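圆形输送台物料循环与卡滞问题 课程项目报告

小组：Lovisa Öberg，Rostislav Hudec，Jurgita Rimkutė，Kaj Þrastardóttir
执笔：Rostislav（第1到4节），Jurgita（第5节以后），中文稿统一整理过一遍，术语可能还有前后不一样的地方
指导：Trygve Lindholm
提交：2005年10月2日

1 题目和背景

题目是老师给的，原话是“把那张绿台子搞明白”。台子在Titham车间，绿色圆形输送台，物料从直线辊道上台，绕着走，再从另一边辊道下去，没取走的继续绕。Viklund那边的分拣课程也用它，我们排在他们后面的时段。

选它的原因：六月份Pelora课题组在上面做过包裹循环，留下一份记录，写了两页，结论一句话：“小件在内圈附近容易停住，建议检查。”检查什么没写。停在哪里没写。所以我们从这句话开始。

要回答的问题：
小件为什么会停，停在什么位置。
辊道和圆台交接的地方是不是主要原因。
不改大结构的前提下能怎么改善。

不做的事：不改驱动，不动电控柜，不碰急停回路。Trygve第一天就讲明白了，写在这里备查。

2 设备情况

图纸只找到一张总装图，还是旧版，辊道的位置和现在对不上。以实物为准，自己重新画了草图，见附页。

台面绿色，很亮，灯一开全是反光。外圈是一道厚的白色围边，物料贴着它走的时候问题不大。中间还有一个白色圆环，比台面高出一截，本报告统一叫“内圈”。内圈上沿贴有橙色小标签，后面描述位置时拿标签当参照，省得每次说几点钟方向，之前我们四个人对“三点钟”的理解就不一样，浪费了一个下午。

辊道是金属辊，从侧面斜着过来，往白色围边下面走。辊道上方有一条长的白色导轨。进料时箱子靠导轨这侧，姿态基本能保持住，偏转大多是上了台面以后才发生的。

内圈朝向我们操作位的那一侧并排装着两块白色安装板，每块板上一个黑色法兰轴承座，轴头露在外面。这两个轴头后面会反复提到。Lovisa一开始就怀疑它们，理由是软包装有提手、有绳子，凡是突出来的东西都有可能挂。后来证明她对了一半。

测量工作的地点条件：车间是敞开的，顶棚深色，旁边有银色管子搭的高货架，透过货架能看到办公椅和一台小显示器。我们的草稿、卡尺、胶带都堆在工位那头，来回走比较烦。建议下一组自己带个小推车。 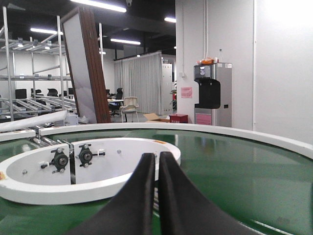 3 试验方法

3.1 试件

试件8种，硬纸盒、软袋、圆筒都有。最小的硬纸盒边长200毫米，更小的没做，时间不够。试件大部分是从Forlow的退货箱里挑的，表面有旧胶带，摩擦情况和新箱子肯定不一样。这一点影响到结论，第6节再说。

每个试件贴编号，贴两面。刚开始只贴了一面，翻过去就看不到号，第一轮的记录因此作废。

3.2 流程

每轮20分钟，一个人上料，一个人看内圈，一个人看外圈和出料口，剩下一个记录。中间不换岗。换岗试过，一换就漏记。

步骤按下面走：
开机前绕台走一圈，看台面上有没有遗留的胶带头、纸屑。
低速空转，听声音。
逐件上料，件与件之间留一个箱子的距离。
出现停滞先喊，记位置，再由上料的人停机处理。
停机以后才能伸手。
处理完重新低速起步，不直接回到原来的速度。
结束后把台面擦一遍，试件按编号放回。

“停滞”的定义改过两次。第一版写“停止不动”，但有的箱子贴着内圈原地打转，算不算？第二版改成“连续两圈没有前进到下一个标记”，执行起来也麻烦，因为台子是转的，标记只能贴在不动的部分。最后定为：试件在内圈同一段旁边停留，台面转过一整圈仍未离开。不完美，但四个人看法一致。

3.3 标记

内圈分段贴了编号纸胶带，从有橙色标签的位置开始往下排，每次试验后撕掉，怕留胶。外圈没贴，用目测。现在看应该也贴，外圈的数据所以比内圈粗。

3.4 记录

记录表是手写的。列：轮次，试件号，上料时间，姿态，停滞位置，处理方式，备注。备注列最有用，也最乱。Kaj的字别人看不懂，后来他说我们写。

各轮合计有效过台565件次，作废的第一轮不算在内。同一试件循环多圈只算一件次。

4 现象

4.1 总的印象

外圈走得顺。硬纸盒贴着白色围边，哪怕歪了也会被慢慢带正。高速时偶尔有轻微弹跳，没有造成停滞。圆筒例外，圆筒自己滚，想去哪去哪，试验后半段我们把圆筒单独拿出来做，数据不跟其他混。

内圈问题集中。凡是进料时偏向里侧的试件，上台后一旦碰到内圈，速度差就出来了：台面在走，内圈不走，试件一边被拖一边被挡，结果是转。转着转着有的能脱开，有的不能。

4.2 硬纸盒

最小的纸盒最容易停。角先碰到内圈，然后一条边贴平，贴平以后反而不怎么动了。开始以为是内圈表面有毛刺，用手摸过（停机后），没有明显的。倒是纸盒上的旧胶带翘起来，粘。把翘边剪掉重新做，停滞明显少了，但没有消失。

大纸盒很少停，重心在外面，台面带得动。

4.3 软袋

软袋的问题是形状会变。袋口朝内的时候，袋口容易搭在内圈上沿，整个袋子挂住，下半截在台面上被拖。Jurgita建议袋口一律朝外上料，在次试验时搭边的情况就很少了。

有提手的软袋，朝向不对会蹭到那两个轴头。真正挂住的次数不多，多数是蹭一下就过去，但是蹭的那一下袋子会转向，转完以后到下游就停。所以记录上停滞位置写的是下游，源头其实在轴头附近。这是前几轮一直没看出来的，因为看内圈的人只盯着停下来的袋子，没盯它之前经过了什么。

4.4 交接处

进料辊道到台面的交接，原来以为是重点，结果没那么严重。硬纸盒过交接处有一下顿挫，软袋基本没有。小件如果是斜着下辊道，前角先到台面，后角还在辊上，会甩一个角度。甩向里还是向外取决于它在辊道上靠哪一侧。靠白色导轨的一侧相对稳定。

出料那边不一样。辊道嵌在台面的槽里，从内圈缺口附近往外走。软袋的底边有时候会往辊和辊之间陷一点，没卡死过，但会慢下来，后面的件就顶上来。顶上来之后前面那个就歪了。

4.5 噪声

有一轮听到规律的嗒嗒声，停机检查，是一小截胶带头粘在带面上，每转一圈碰一次。清掉就好了。不是设备问题，记在这里因为当时停了很久，还以为轴承出事了。

5 内圈的检查

停滞基本都在内圈附近，所以单独花时间看了内圈本体。从高处往下看比站在旁边看清楚得多，站着只看到外壁。

内圈不是整体一圈，是分段拼的。后左侧壁上有一条竖缝，窄。右侧前沿有一处小缺口，一段的端头和下一段没完全对齐，稍微错开。我们用指甲划过，能感觉到台阶。软包装的边碰到这种台阶会不会挂，专门做了几次：慢慢推过去，不挂；压着推，会挂一下。实际运行时哪种情况更多，说不准。

里面是空的，灰色金属壁，光线进不去多少，右边有一根竖撑。后左内壁上装着两个黑色的带旋钮的夹紧件，竖缝一边一个，左边那个略低。内壁上还散布着一些小螺栓头。我们没有动旋钮，老师说动了要重新对位，对位没人会。只看，只画草图。

上沿的橙色标签有两个，左前那个上面有红色箭头，沿圆环方向指。右后那个小一点。箭头正好拿来做记录的起点。

从圆环后面往左上出去一组辊道，右前缺口那里出去另一组，辊子很亮，一根挨一根。
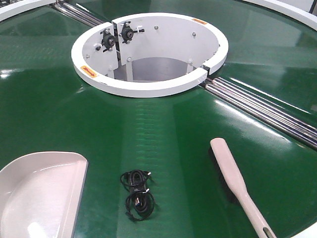
图 内圈与两侧辊道，从上方看，台面反光较重

反光是个麻烦。台面深绿色，灯照下来一条一条白的，右半边尤其厉害，在反光带里看小件的边缘看不清，记录位置只能靠内圈的标签和胶带编号。试过关一半的灯，车间其他人有意见，没继续。

6 分析

下面是我们的看法，数据支持到什么程度各条不一样，分开写。

6.1 摩擦和几何

停滞需要两个条件同时有：试件贴着内圈，而且台面对它的拖动不够大。第一条由上料位置和朝向决定，第二条由试件重量、底面和胶带状况决定。小纸盒轻，贴平之后接触面又长，最容易满足。大纸盒底面一大半在远离内圈的地方，台面那里线速度也高，拖得动。

同样的转速，越靠里线速度越低，这个是几何决定的，没办法。所以越靠里越慢，越慢越容易停，停了又挡住后面的。后面的被挡就往外让，让得开就没事，让不开就成一串。看到过几次成串，全部是低速时出现的。

这里Rostislav和Kaj意见不一样。Kaj认为提高转速就够了。Rostislav认为提高转速以后软袋更容易甩，交接处会变差。高速只做了少量轮次，分不出谁对，两种意见都写上。

6.2 突出件

轴头的影响比预想的间接。直接挂住不多，但改变朝向，朝向一变，后面就难说。做了一个对照：用硬纸折了一个圆滑的护罩临时挡在前面，用胶带固定在白板上，没有接触到轴。挡上之后提手袋的转向少了很多。护罩本身撑不了多久，纸的，边角很快卷起来。

注意：护罩试验只在低速做，做完当场拆掉。不要留在上面。

6.3 拼缝

拼缝和缺口的影响没有定论。位置记录里缺口附近的停滞并不特别多，但那里正好靠近辊道，试件经过时本来就在变方向，两种因素分不开。要分开得把那一段贴平再做对照，没时间了。

6.4 试件本身

退货箱翘胶带的问题前面说过。换句话说，Pelora记录里那句“小件容易停住”，里面有多少是台子的原因、有多少是箱子旧，他们没有写试件状态，现在没法倒推。我们自己的数据里也混着这个因素，只有剪过翘边的那几轮是干净的。结论里引用的是剪过翘边的轮次。

7 建议

按容易做的顺序排。

上料时小件靠白色导轨一侧放。不花钱，马上能做，效果在我们的试验里最明显。

软袋袋口朝外，提手压在袋子下面。需要跟上料的人说清楚，最好在进料口贴一张示意图。Lovisa画了一张，见附页。

上料前检查胶带翘边，翘的压平或者剪掉。

两个轴头外面加固定护罩，圆滑外形，材料用薄塑料板或者钣金都行，要留检修空间。护罩怎么固定需要车间确认，白板上能不能打孔我们不清楚。

内圈缺口处错开的一段重新对齐。涉及里面的旋钮夹紧件，必须由懂对位的人来做，学生不要自己动。

台面上方灯光加漫射罩，减少反光。这条主要是为了观察方便，对运行没影响。

8 存在的问题

第一轮作废，原因见3.1。
外圈位置没有分段，只有目测。
高速轮次太少。
圆筒单独做了，但样本小，没放进结论。
停滞定义中途改过，改之前的记录按新定义重新看了一遍手写备注，有几条看不出来，剔除了。
没有称重。应该称的。秤在隔壁，一直说去借，一直没去。

还有一个：看内圈和看出料口是不同的人，两个人对“歪了”的标准不一样。出料口那边偏严。这个没办法修正，只能说明一下。

9 分工

Lovisa Öberg：试件准备，朝向示意图，轴头护罩。
Rostislav Hudec：草图，位置记录，第1到4节。
Jurgita Rimkutė：软袋试验，内圈检查，第5节以后。
Kaj Þrastardóttir：上料，转速设置，记录表格整理（录入，不手写）。

10 个人小结（每人几句，老师要求的）

Lovisa：最花时间的是等。等时段，等台子停稳，等大家对“停了没有”达成一致。护罩做了三版，第一版太高，箱子顶上去，第二版太软。下次先量再折。

Rostislav：旧图纸不要信。我照着它画了一个晚上，第二天到车间一比，辊道方向就不对，全部重画。还有位置一定要用固定参照物，标签也好胶带也好，别用钟点。

Jurgita：软袋比想象的有意思。一开始觉得软袋没规律，把袋口方向记下来以后规律就出来了。内圈里面值得好好测一次，我们这次只是看。

Kaj：我还是觉得转速要提高。请下一组做。

附页清单
附页一 台面及辊道草图（手绘，未按比列）
附页二 上料朝向示意
附页三 记录表，按轮次
附页四 剔除记录及理由
附页五 Pelora六月记录复印件，第二页右下角复印不全，原件在Trygve那里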